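Paint the trim or leave it alone? (old house, dark hallway)

41 comments · 7 shares

herville_hal
OK so I need some outside opinions before my sister and I stop speaking. We bought our grandmother's place in Herville together (yes, I know, everybody warned us) and we're finally down to the hallway. It has the original woodwork, really dark, floor to ceiling practically, and one small window at the far end. I want to paint it green. A real green, not that gray stuff every rental has now. She wants to strip it and oil it, and she says painting old wood is a crime. The hall gets maybe an hour of sun in December. What would you do?

kettle_and_crumb
Paint it! I did my stairwell green four years back and I still smile every time I come down for coffee. Go flat on the walls and something with a little sheen on the trim or you'll be scrubbing fingerprints forever. Also do the doors the same color, don't chicken out and leave them white like I did the first time (had to do it all over).

Adeel Sial
Your sister's right, sorry. You can always paint later. Getting paint back out of carved trim is miserable, I spent an entire winter on one staircase with a heat gun and dental picks and I'd never do it again. What kind of wood is it? If it's old growth anything you should at least strip a test patch somewhere hidden before you decide.

herville_hal
No idea what wood. Grandma called it "the good wood," that's all I've got. There's already some kind of varnish on it that goes sticky in summer, your sleeve kind of grabs when you walk by.

Adeel Sial
Sticky in summer sounds like old shellac or a bad varnish over wax. Rub a bit with denatured alcohol on a rag. If it softens it's shellac and it'll come off way easier than you think. Windows open, gloves on.

porchlight551
I'm going to be the annoying one and say neither. Change the light bulbs first. We lived with a hall we hated and then put in two decent wall lights and suddenly it was our favorite spot in the house. Cost me less than the paint would have.

kettle_and_crumb
@porchlight551 lights are great but they don't make brown stop being brown, lol

Odette Tessier
Whatever you do, get quotes before you promise your sister anything. I had a guy from Coman come out for a hall about like yours and he wanted 4000 to strip it, and that was without the doors. I laughed out loud, then I felt bad and made him a sandwich. We did it ourselves over a month of evenings and it came out fine, a bit blotchy by the coat closet.

herville_hal
4000!! OK that changes the conversation at our house. She was talking like it'd be a weekend and a can of something.

Adeel Sial
It's never a weekend. But four thousand is high, and a lot of that is the setup and hauling stuff away. Get a second one.

slowdrip_dan
Has anyone used the Jereo paint on woodwork? I see it recommended all over and I had it peel off a baseboard in sheets. Could've been me, I skipped the primer.

kettle_and_crumb
It was you, Dan. Prime everything! Especially over old varnish, and scuff it up first. I used Jereo in the stairwell and it hasn't chipped except where the dog sleeps.

slowdrip_dan
Fair enough.

porchlight551
How green are we talking though? There's a huge difference between a mossy one and a bright one in a room with no sun. I tried a sage that looked gorgeous in the store and by 4 in the afternoon it was dishwater. Ended up much deeper than I ever planned and I'm so glad.

herville_hal
Deep! Or medium to deep, I keep going back and forth. I've had sample pots all over the kitchen and my sister has started turning them to face the wall. I don't want anything that goes blue at night. A tiny bit yellow is OK, I think that'd warm it up? And flat, I'm pretty set on flat for the walls, even with the fingerprints. Trim is still up for debate. We might do the walls green now and strip one door frame as a trial, and if she loves the bare wood I'll quit complaining. Anyway, this is the neighborhood of green I'm after, matte and pretty saturated:
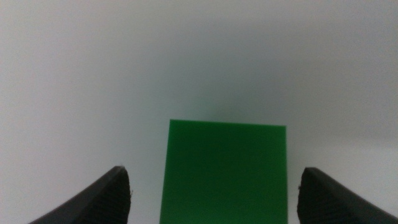 Sinéad Gallagher
Do the door frame first and the walls second, or you'll get stripper drips all over your new paint. Ask me how I know. And try your sample on a big piece of cardboard and move it down the hall through the day, then look again after dinner with the lamps on.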